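## 4. What counts as a made bed?

Much of the advice literature on bedrooms treats the made bed as a fixed thing, with a before and an after. We doubt that it is.
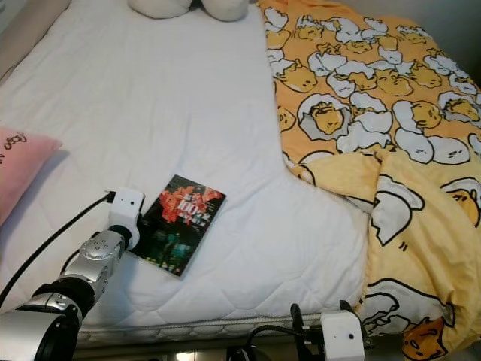 The claim we set out to test comes from the Stinetano survey, which asked 1,117 adults whether their bed was made on the Wednesday morning they were contacted. The answers were sorted into yes and no, and most later writing has leaned on those two boxes without asking what people meant by them. A respondent who pulls a comforter up over a tangle of sheets may say yes. A respondent who strips the bed, straightens the pad and leaves the covers to one side may say no, even though more work has been done. The survey has no way of telling the two apart, and its authors don't seem troubled by this.

### 4.1 The middle states

Our own coding scheme began with the four stages proposed by Wojcik: stripped, padded, sheeted, covered. It is a tidy ladder, and we found it hard to use. Figure 4 shows why. The white quilted pad is in plain view over most of the bed, which would place it at the second stage. Yet a yellow comforter lies along the right side, with its lower section folded over, and there are pillows on the bed as well. A coder who looks first at the pad will call the bed unmade. A coder who looks first at the comforter may call it half made, or half unmade, and those are different answers to the question of which way the work is going.

**Figure 4.** Bed with quilted mattress pad exposed and patterned comforter to the right. Coded "padded" by one coder and "partly covered" by the other.

We don't think a still picture can settle the matter. The pad is slightly rumpled toward the pillow end and its quilting is clear across the lower half, but neither fact says whether somebody had just smoothed it or was about to. Wojcik's scheme asks coders to judge "progress." We dropped that item after the first round -- it was producing guesses.

### 4.2 Agreement between coders

Two coders, Nam-gil Ok and Juniper Pennington, worked separately through the Dreltanero set of bedroom pictures. They disagreed on 21 beds. Of these, 16 involved a comforter or blanket that covered only part of the sleeping surface, as in Figure 4. The rest turned on pillows, mainly on whether a soft or decorative pillow should count as bedding at all. Ok counted anything a person might rest a head on. Pennington wanted evidence of a pillowcase. Neither rule held up well once plush pillows came into it, and we ended by recording pillows under a separate heading.

Pattern caused more trouble than we had expected. On a busy print, such as the egg-yolk characters in Figure 4, a fold can be harder to find than on plain cloth. The change from a deeper orange-yellow to a paler yellow helps here, but a coder in a hurry could still take the whole comforter for one flat layer. Jetik reports high agreement using plain bedding only. We would be slow to carry that result over to a real bedroom.

### 4.3 What we kept

After discussion, 6 of the disputed beds were left unresolved and removed from the totals in Table 2. Some readers will feel we should have forced a decision. We would answer that the forced decisions in earlier work are a large part of the problem -- a firm number built on a soft category is still soft.

For the remaining beds we record three plain facts: whether the pad or mattress is exposed, whether any cover is present, and whether that cover is folded. No overall score is given. Whether a bed in Figure 4's condition is "made" is left to the person who has to sleep in it, and Section 5 takes up how residents themselves used the word.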